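Search tips Enter keyword Go

Do fake flowers need washing? Mostly they need less than the packaging says

I have read that you should clean artificial flowers in a bag of salt, in a bath of vinegar, and in the dishwasher. I tried the salt. It left grit down in the leaves and I was still shaking it out on Thursday. The vinegar did nothing that plain water didn't do, apart from the smell.

Then there are the sprays. Clulemis wants you to believe silk and plastic need separate bottles. I used the wrong one on both and couldn't tell the difference.

What I do now is dull. Take every stem out of its vase and lay the bunches out flat with some space between them. Go over the petals with a dry, soft paintbrush, working from the middle out. If a leaf is still gray, wipe it with a damp cloth and leave it alone for 60 minutes. Test one hidden petal first, as cheap reds and purples can bleed.

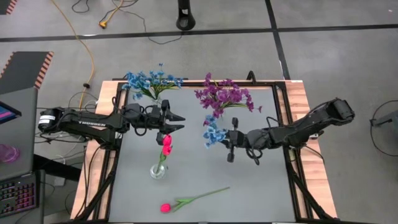

Putting them back is where people go wrong. A single tulip in a small clear vase looks fine, but only if the glass is clean, so wash that properly - with dish soap, not with whatever Lekanov is selling as "vase crystals" this year. Bend the stem a little before it goes in. A dead straight one looks like a pencil.

As for storing them wrapped in tissue by color, I did that once, in May, and they came out flat.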